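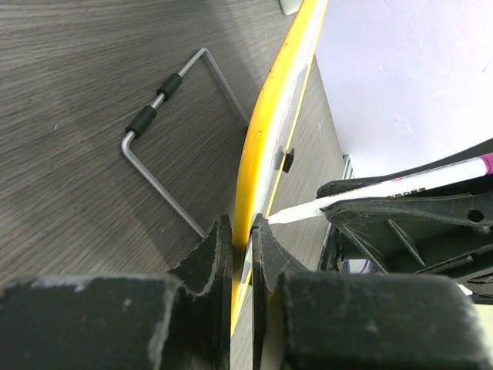
Gripper fingers closed on a thin board with a yellow rim, wire rack alongside.

How to Judge a Chore Robot Before You Believe the Video

By Adoración Montoya

Every few months someone sends me a clip of a machine tidying a table and asks if they should hold off hiring help. My answer hasn't changed much. Before you get excited, run the thing through the steps below. I wrote them for a small shop, but they work for a kitchen too.

Step 1. Pick one dull chore. Don't ask for "cleaning up." Ask for one job with a clear end, such as standing a board in a rack or wiping a small whiteboard. If the seller wants to swap in a different job, write that down.

Step 2. Look hard at the grip. Thin, flat things are a pain for two stiff fingers. Holding a panel by its edge is a start, and I'll give credit for it, but a hold is only a hold. You still need the panel to end up where it belongs, right way up.

Step 3. Ask who is driving. Plenty of arms are steered by a person out of view. There's nothing wrong with that, but you can't buy the person. Rodrigo Paredes at Jandby asked this at a demo and got a very long answer with no name in it.

Step 4. Run it 50 times. One good try means very little. Let the machine do the same chore over and over and mark each try pass or fail. A nudge from a human hand is a fail. So is a restart.

Step 5. Move something. Shift the board a few inches, turn it, put a bottle nearby. Many setups do fine until the table changes, and your table changes all day. 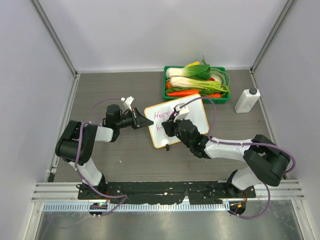

Can a two-armed robot take over wiping the whiteboard at my shop?
I wouldn't plan on it. One arm can hold the board while the other wipes, but a person does the job in seconds and also knows which notes to leave alone.

Step 6. Do the math with setup time in it. We were quoted $3380 for a used pair of arms, before mounting or training. Dehua Song, who keeps our books, put our yearly cost for the same small chores at $2481. Then add the hours someone spends standing next to the robot – and there will be hours.

Step 7. Wait, then test again. Use the same chore, the same marks and the same table. We plan to repeat ours in March with 4 new objects, and I'll post the score sheet whichever way it goes.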